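Hendevham's spoof encyclopaedia wins a laugh

I've been giggling at the Hendevham joke wiki since November, so I'm chuffed it took the comedy prize at Dotham last night! Floarea Filip wrote the winning page, a very solemn history of the Park bench, with over 10 footnotes — all of them rude about pigeons.
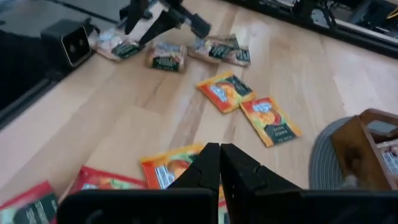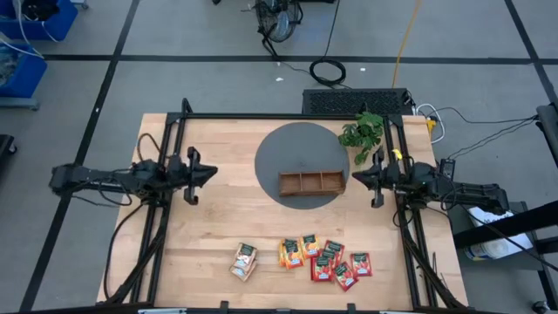
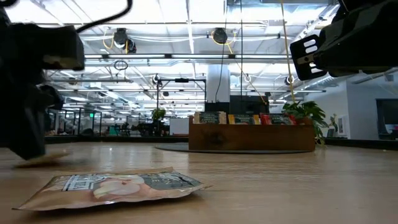
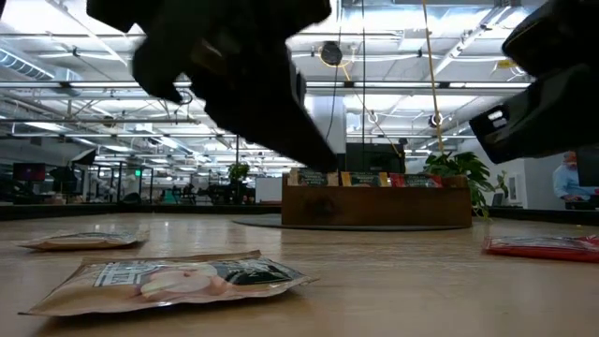

What's next

Justinas Toom is reading the best seven entries aloud at Kovwood, doors at 7. I'll be near the front, probably snorting.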